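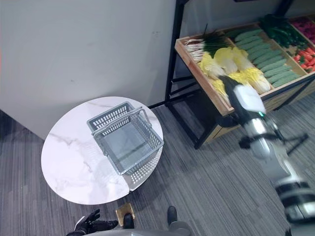

3.2 Table and Produce Stand

The shopping area was arranged in the Jukstead room on carpet tiles. A round table with a marbled top was put near the wall, and the gray plastic basket was placed on it, close to the right edge. The vegetables were kept in a wooden tray on a stand with a black metal frame. In this layout, shown in Figure 2, the shopper has to turn only a little between the basket and the green onions.

Figure 2. Round table with shopping basket, and produce stand at the upper right.

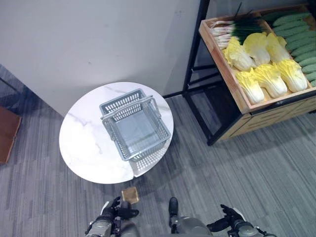
The same distance was used for all 7 shopping lists. In June, Xue and Azar had tested a longer distance, but the shoppers then preferred to carry the basket to the stand, and the table was almost not used.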